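Newsroom > Guides > Obituaries

How to submit an obituary to the Sarkness Courier

Use form 2207 for any resident of Sarkness or Westerberg. The form takes a headline, a body text and one portrait.

1. Confirm the facts first. Get the full name, age and place of death from the funeral home or next of kin. Social media posts are not accepted as confirmation.

2. Write the opening sentence. It gives the name, what the person was known for, the age and the place, in 40 words or fewer.

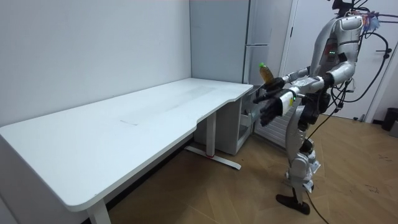
Märta Vik would put the age last in that sentence, as readers skim for the name and then for the town. Either order passes the desk.

3. Write the body. The limit is 1000 characters including spaces. Work backward from recent years to early life. Use "died" and leave out the cause unless the family has agreed to it in writing.
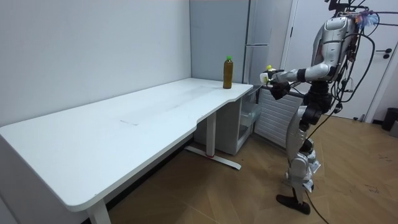
List survivors at the end of the body, spouse first, then children by age. Grandchildren are given as a number.

4. Add service details in the separate field. Text placed in the body is removed. Enter the time as 2:00 p.m., followed by the street address.

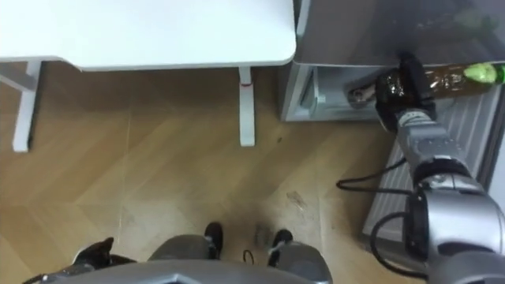
5. Caption the portrait. The caption may run to 100 characters and must name the photographer or the family as source. Check the preview, then press Send. Corrections are taken until 4:00 p.m. for the next edition.

Comments

Åsmund Dahlgren: Does the limit include the headline?

Ulla Boström: No, body only. The headline has its own counter.

Idun Lindqvist: The preview drops the å in names if you paste from Erka. Type it in by hand.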